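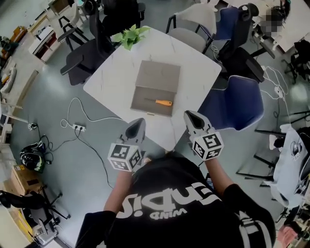 dunmore_k: Disagree. The Pradthorpe benefit sold 200 seats last year and the library roof still leaks. A gala is a lovely way to turn a thousand-dollar check into a shrimp.

saltmarsh: The roof leaks less. I was there in December and they were down to 2 buckets.

pelican_tax: What did the Strobel people charge for the tent this time? Last I heard it ate most of the door.

dunmore_k: Ask the board. I did, and got a tote bag.

marge_in_row_f: The tent was donated. Gidau covered the catering too, so the shrimp you're so upset about cost the library nothing. It's in the program, page 19, right after the ads.

dunmore_k: Page 19 is where you put things you'd like left unread.

saltmarsh: Or where you put things after 18 pages of ads, which also paid for something.

pelican_tax: OK but the auction. Somebody bid $1000 on a weekend at the Zandetti, and I've stayed at the Zandetti. That is charity in its purest form.

marge_in_row_f: It was me and I had a very nice time, thank you.

pelican_tax: Even the shower?

marge_in_row_f: I said a nice time. I didn't say a hot one.

dunmore_k: My point stands. Mail everyone a letter, skip the band, and let us give in our slippers.

saltmarsh: They tried the letter. You were on the list. Did you send anything?

dunmore_k: I was waiting to see if it would be a regular thing.

marge_in_row_f: Tickets for the next one go up September 7, 2024. I'm putting you at my table, Dunmore. Bring the tote bag.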